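Ticket: Lesson reminders sent twice, and one hour out, after term rollover
Product: Medutis Studio Scheduler (hosted)
Component: Notifications / recurring bookings
Priority: 2
Status: Reopened, then resolved
Reported by: Bivance School of Music
Assigned to: Silvana Lopes

Initial report

Since the rollover to the new term, families enrolled in weekly piano, guitar and voice lessons are getting two reminder emails per lesson. The first shows the correct start time. The second shows a start time one hour earlier. Group theory classes are not affected. Drop-in drum lessons are not affected. Tutors see the correct time in their own calendars.

Several students have turned up an hour early. One tutor drove to a home lesson in Nieto for 3:30 p.m. because the parent had phoned to confirm the time in the second email, which was wrong.

Steps already tried by the customer:
Logged out and back in. No change.
Switched reminders off and on again for one family. Duplicate still sent.
Deleted and rebooked one lesson. Duplicate stopped for that lesson only.
Cleared browser cache. No change.

Log

9:10 a.m. Confirmed on the customer's account. Outgoing mail queue holds 2,272 reminders for the term. Pulled the queue and sorted by lesson ID. Every weekly private lesson carried over from the previous term has two entries. Lessons booked fresh this term have one.

9:40 a.m. Compared both entries for a single voice lesson. Entry A is linked to the new series. Entry B is linked to the old series, which should have been closed at rollover. Entry B stores its start time as a fixed offset and not as a named time zone. The old series was created before the clocks changed, which accounts for the hour.

10:05 a.m. Checked the rollover job. It finished with a status of OK but the log shows 176 series skipped at the "close previous" step. All 176 have a tutor substitution recorded in the final two weeks of term. The job treats a substitution as an open edit and won't close the parent series until the edit is accepted. It does not report this to the school.

10:20 a.m. Paused outgoing reminders for this account. Customer advised by phone. Front desk will text families with lessons today.

11:15 a.m. Tested on the staging copy. Accepted the substitution on one skipped series, then ran "close previous" by hand. Entry B removed from the queue. Entry A unchanged. Invoice unchanged. Attendance history for the old term still there.

11:50 a.m. Ran the same fix over all skipped series on staging. 8 failed. In each of those the substitute tutor's profile had been archived, so the substitution could not be accepted. Restored the profiles temporarily, accepted, closed, archived again. No failures on the second pass.

1:30 p.m. Applied to the live account. Reminders turned back on. Asked the customer to watch the next batch and report.

Ticket set to Resolved.

Reopened by customer

Duplicates have stopped. However, the wrong start time is still showing on the parent portal for sibling accounts, where two children share one login. The older child's lesson is right and the younger child's is an hour early. Both take cello with the same tutor.

Log (continued)

8:45 a.m. Reproduced. The sibling view reads from the Jerkero calendar feed and not from the bookings table. The feed is cached per login. The cache was built while the old series was still open and only the first child on the login gets refreshed when a series closes.

9:05 a.m. Flushed the feed cache for one family. Both children now show the correct time. Flushed for the whole account.

9:30 a.m. Spot-checked sibling logins for cello, piano and clarinet. Times match the bookings table. Families who subscribed on a phone may see the old time until the phone next fetches the feed. Removing the calendar and adding it again forces this.

Recommended settings before the next rollover:
Accept or reject all tutor substitutions before closing the term.
Do not archive casual tutors until the new term's first reminders have gone out.
Set the account time zone by city name under Studio > Locale.
Run the rollover in preview and read the skipped count at the bottom of the log.

Attachments (3)
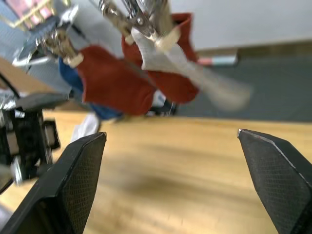
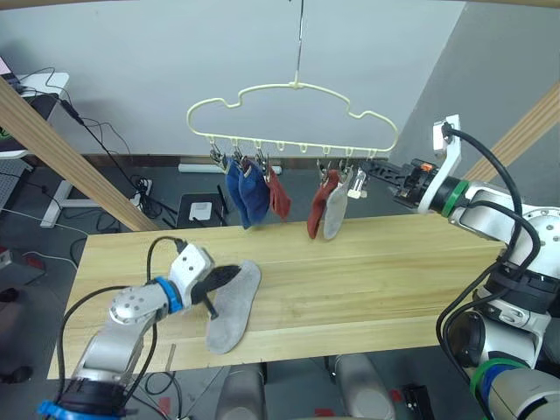
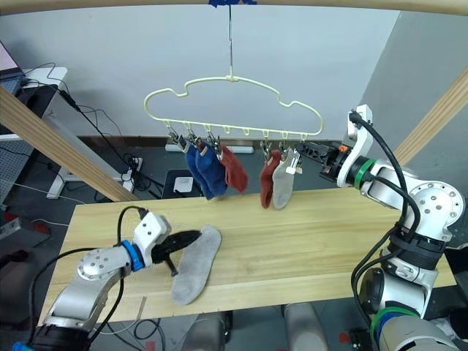 Comments (1)

Brodie Doolan
We had the same thing at our end with violin and recorder lessons, minus the sibling problem. Accepting the substitutions cleared it. One addition: make-up lessons attached to an old series disappear from the tutor's calendar when you close it by hand. They're still in the bookings table but have to be moved to the new series one at a time. Is there a bulk option for that, or should I log it separately?

Silvana Lopes
No bulk option at present. Please log it separately and quote this ticket. Leave the make-ups where they are until you hear back, as moving them also regenerates the invoice line.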